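3.2 Home recordings

The recordings were made as part of a one-semester elective at Clullmont, in which students build a small set of demonstrations and use it to train a policy for a two-finger gripper. The class was split into teams of four. Each team chose one room of a home and wrote its own task list before any recording began. This section covers the bathroom team (Garrido, Lindsay, Yeoman and Leiva), whose tasks turned out to be the hardest to label.

The team settled on short tasks done at or near a sink: opening and closing small containers, turning a tap on and off, hanging a towel, and wiping the counter. Each clip was limited to 60 seconds. Students wore the camera on the head and were told to work at their normal pace, with no pause between steps. They were also told to keep both hands in view where they could, but not to hold them in an unnatural position to do so. A sample view from the container task is given in Figure 2.

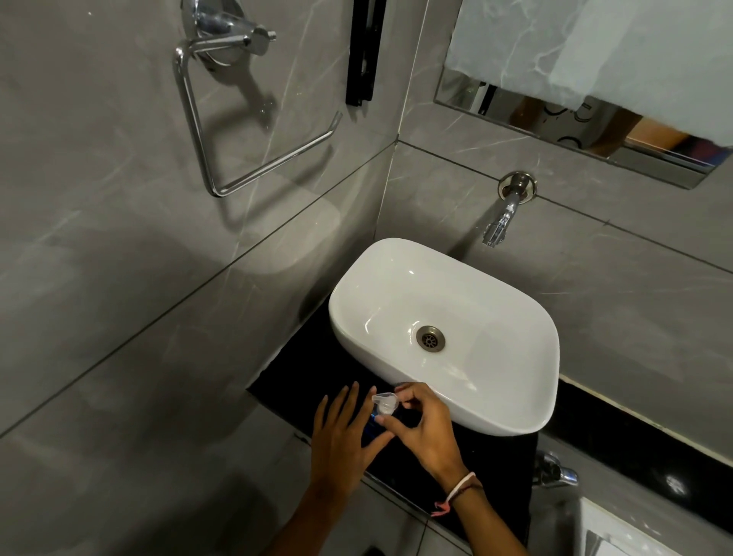
Figure 2. Container task, head camera view. The right hand holds a clear cap near a small blue bottle at the sink.

Labeling was done in the Gindora tool by two students per clip, working apart. For each clip they marked the start and end of every contact between a hand and an object, and gave each contact a verb from a fixed list. Where the two sets of labels differed by more than 30 frames, the clip went to a third student, who had not seen either version.

Most of the disagreements came from the container task. Caps are small, clear ones are hard to pick out against skin, and the fingers often cover the point where cap and container meet. A single frame does not say whether a cap is coming off or going on, so the labelers had to step through the clip in both directions before choosing a verb. After the first round of labeling, Haugen, who taught the elective, added "adjust cap" to the list for clips in which the direction stayed unclear. The team used it less than expected, mainly for clips that began with the cap already in the hand.

Shiny surfaces caused a second problem. The hand tracker in the Selel package sometimes reported an extra hand when an arm showed up in a mirror. We removed these detections by hand in the training clips and left them in the test clips, so the results in Section 4 include their effect.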